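Tondoswood Allotment and Garden Society
Minutes of the general meeting held in September, Kuusk Hall, 7:30 p.m.

Present: 26 members. Apologies were received from four others.

1. Minutes of the last meeting
Approved with one correction. Under item 6, "north gate" should read "east gate."

2. Matters arising
The lock on the east gate has been replaced and the code has been changed. Members who have not received the new code should ask at the shed. The broken pane in the seedling house is still covered with board. A quote has been requested from Premness Glass and will be brought to the next meeting.

3. Accounts
The balance at the end of the month was $3,763. The largest single payment over the summer was $1,643 for the new water line along the lower plots. A member asked whether this included the two extra spigots. It did. The accounts were accepted.
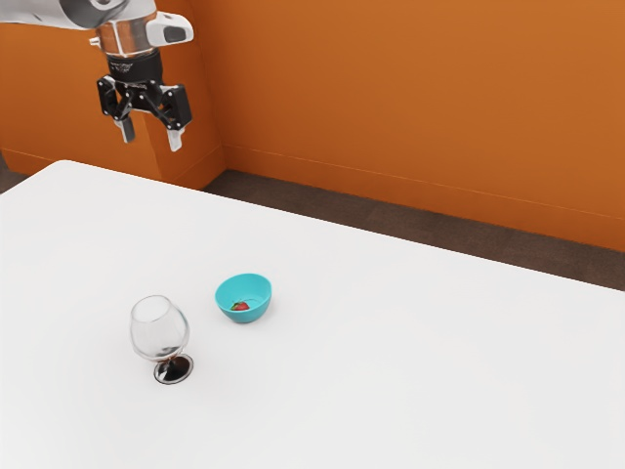 4. Hall and harvest supper
The harvest supper will be held in the main hall in place of the annex, which seated too few people last year. Members discussed tables at some length. It was agreed to put the food on a large white table like the one under the robot arm, and to leave it without a cloth so that spills can be wiped up as they happen. Tickets will stay at last year's price. Children under ten eat free. Doors open at 5:30 and food will be served at 6:15. Members bringing hot dishes should label them with the main ingredients and say whether they contain nuts. The request for live music was put to a vote and did not pass.

5. Water use
The lower plots ran short on several evenings in the dry spell. The new line has helped, but pressure drops when more than three hoses are open at once. Members agreed to the following for next season: upper plots water before 8 a.m., lower plots after 6 p.m. Hand watering with a can is allowed at any time. Sprinklers are not to be left running when the plot holder is off the site. There was a proposal to meter each plot. It was felt to be too expensive at present and was dropped.

6. Plots and waiting list
All 49 plots are let. Three are badly overgrown, and letters will go out to the holders giving them until the end of the season to clear the ground. One holder on the lower side has asked to give up half a plot. This was agreed, and the half will be offered to the first name on the list. A suggestion that all new lets should be half plots was discussed – opinion was divided – and it was left for the annual meeting.
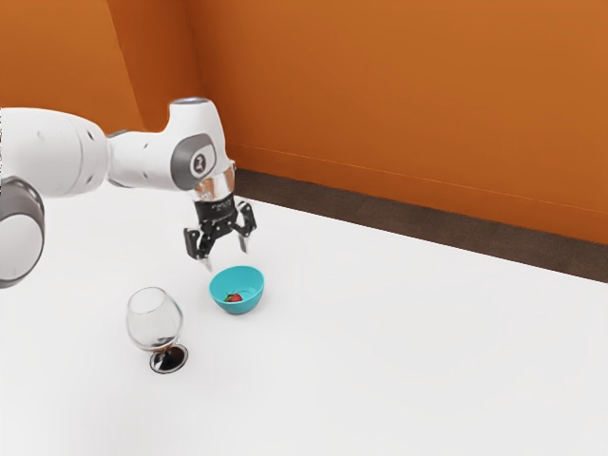 Minutes taken by the Recording Secretary, Tondoswood Allotment and Garden Society

7. Soft fruit
The strawberry bed by the compost bays has been in the same ground for five years and yields are down. It was agreed to lift it and start again with new runners on the strip behind the tool shed. The old bed will be dug over and used for beans. Ivitz Nursery has offered a discount on orders placed before the end of the month, and a sign-up sheet is on the shed door. The netting over the currants needs repair before spring. Two members reported raspberry canes coming up through the path and asked that the neighboring plots be dug back to the edging.

8. Compost and deliveries
The next load of manure will be tipped by the main entrance. Please do not park there on the morning of the delivery. Wheelbarrows must be returned to the shed – two were left out over the summer and one has a rusted axle. Cooked food is still being found in the bays. A new sign will be put up.

9. Any other business
A member asked if the bonfire could be moved farther from the fence. Agreed. The spare key to the seedling house is missing, and anyone who has it should return it.

The meeting closed at 9:05 p.m. The next meeting will be in the same room at 7:30 p.m.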